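The Gellis Folding Garment Rail, After One Long Summer

Posted 25/09/2021 by Darius Anghel

I should say at the start that I have been loyal to a wooden clothes horse for most of my adult life. It was my aunt's before it was mine, it pinched my fingers every time I folded it, and it left a faint ladder pattern across every sweater I ever hung on it. When one of the dowels finally gave way in June I was more upset than a grown man ought to be, and then I went online and bought a Gellis rail that same evening, before I could talk myself into gluing the old one.

The Gellis is a very simple thing. It's one long metal bar held up between two folding supports, and you hang your clothes from it on hangers, the way you would in a closet. I paid 60 dollars for mine, shipping included, and it came to Urkville in a long flat box that the mail carrier leaned against my door like an umbrella. Putting it up the first time took me longer than I'd like to admit (I had one of the supports facing the wrong way, and kept blaming the bar), but once you have the idea of it, it goes up while the kettle boils.

What I wanted, really, was somewhere to dry the dark things. I wear a lot of black, my wife wears more of it than I do, and black clothes are the ones that suffer most in a dryer. They come out gray and a bit fuzzy, and the knits come out a size smaller and sulking. So these days the darks get a cool wash and then come straight into the living room, where there's a good hard floor and plenty of space to open the rail all the way out. I keep a handful of plastic hangers going in green, red and blue, the cheap sort that come in a bundle, and I've stopped apologizing to visitors for how cheerful they look next to all that black.
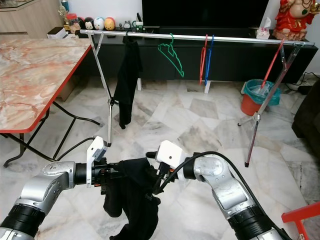 Marguerite wrote in after my first short note on this rail to say that hers had started to lean after a year of wet towels, and that she now keeps all the heavy pieces down at the ends, close to the supports, with shirts and light things in the middle. She also wanted to know if I found the bar slippery, because her plastic hangers used to travel along it until everything was touching everything else.

Well, Marguerite, yes, I do find that! The bar is smooth and the hangers do wander, most of all if the floor under one support is a touch lower than under the other. My own floor is old and has its opinions. I tried a few twists of rubber band on the bar, as hangers seem to stop quite happily against those, and I haven't bothered to think of anything cleverer. Your tip about the heavy pieces is a good one and I've taken it up. I had been putting the wettest sweatshirt right in the middle, out of some idea about balance, and the bar did bow a little under it.

As for the supports, I've come around to them slowly. They stick out farther than you expect, and for the first couple of weeks I caught my toe on a foot nearly every time I went to the window. But they fold in nicely, and I'd sooner have a wide stance than a rail that goes over on the cat. The joints are stiff, which I like. My neighbor has the Killora version, a little lighter in the hand and prettier in the catalog, and the joints on hers were floppy by the end of one season. She paid 90 dollars for it, too. We stood them side by side on her porch one afternoon and had a good long look, as people do when they've reached a certain age, and I carried mine home feeling quite smug.

Now, knits. A hanging rail isn't the ideal place for a heavy knit, and I won't pretend otherwise. Anything ribbed will stretch if you hang it sopping from the shoulders, and the ribs at the cuffs and hem are usually the first to lose their spring. My way is to roll the piece in a towel and press down on it, then shake it out and gather it up along the ribs in both hands so they close up again, and only then put it on the hanger. With the really heavy ones I skip the hanger altogether and fold them over the bar at the underarm. You get a crease, but a crease steams out, and a sweater with sleeves down to your knees is a sweater for somebody else.
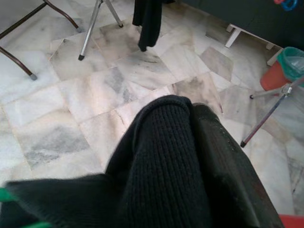 Black ribbed knit, bunched up over the marble tile.

A word about floors while I'm at it. If yours is stone or tile like mine, lay down an old towel for the first hour with anything that drips, and check the little caps on the feet now and then. Mine have stayed on so far, but my old clothes horse lost a cap years ago and I have a scratch by the radiator to remember it by. Gellis will sell you spares, I'm told, although the one email I sent them about it went unanswered for long enough that I forgot I'd asked.

Drying time is better than I expected. With hangers there's air on both sides of everything, and a shirt hung up after breakfast is generally fit to wear by supper. Jeans need overnight. Socks are the weak spot, naturally, as there's nothing to lay them on, and for those I bought a Chávez clip ring, one of those round things with pegs dangling off it, and it hooks over the end of the bar and swings about like a mobile. I bought 2 of them in the end. They cost very little, and we seem to be a household of many socks.

Would I buy the rail again? I would, and I've already told my sister to get one for her apartment, though she'll need to measure first, as the bar is longer than it looks in the photos on the shop page and it doesn't get any shorter when you change your mind. If you mostly wash towels and sheets, I'd look for something with more than one bar. For shirts, blouses and a great deal of black laundry it has done us very well, and the old wooden one is out in the shed with beans growing up it.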